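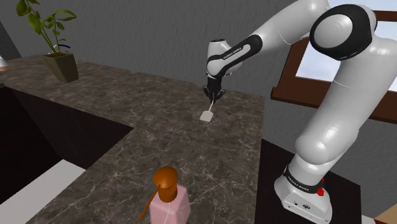 White and black arm over a dark countertop, computer render.

Ticket 143: Live timing drops out during endurance races
Product: Hovamora timing app, desktop version
Status: Solved (see last entry)
Opened: August 31, 2025

Hi all! I follow a lot of endurance racing and I've been running Hovamora on my second monitor for every round since June. Love it, mostly. My trouble is that the timing table freezes partway through the race and I only notice when the Brornum car has supposedly been sitting in the same sector for half a stint.

What I get: the table loads fine, gaps and sector times all update, and then after 29 minutes it just stops. No error message. The clock at the top keeps running, so at a glance it looks healthy (very sneaky). If I reload the page I'm good for another 29 minutes and then it happens again. During the last race I missed both Erdem cars pitting under the safety car, and I was pretty grumpy about that.

My setup is a plain old desktop, wired connection, two browser windows. One has the video stream and the other has the timing. Nothing else on the house network seems to have a problem, and the stream never so much as hiccups.

Update 1
Tried the usual stuff first. Cleared the cache, signed out and back in, restarted the router. Same freeze. I also turned off the track map, which someone on the forum suggested, and that made the page feel snappier but the table still died on schedule.

Update 2
Okay, this one's interesting. I opened the replay of the Tornari six-hour race and let it run with the driver filter off. It went 80 minutes without stopping! Turned the filter back on (I only show the top class, otherwise the list is a mile long) and it froze again. Did that 4 times to be sure, filter on, filter off, same result each time.

Support asked me for the browser log, so I've attached it. There's a line in there about a session token right before the updates quit. I have no idea what it means but it looked important.

Update 3
Support wrote back and said a saved filter from the old version can keep asking for updates with an expired login. They had me go to Settings, then Saved Views, delete the top class view and build it again from scratch. Took me a minute or two, mostly because I'd forgotten which columns I had in there. Best lap, last lap, gap to class leader, tire age, stops.

Update 4
Ran the whole Tornari replay with the new filter and it made it to the flag! Table, pit stops, driver changes, everything. I did the same on my laptop, where the old view had synced over, and had to delete it there too before it behaved. Might be worth adding that to the help page.

One small leftover: the class colors are back to the defaults and I can't find where to change them. I'll open a separate ticket for that. Fine to close this one, and thanks for the quick help!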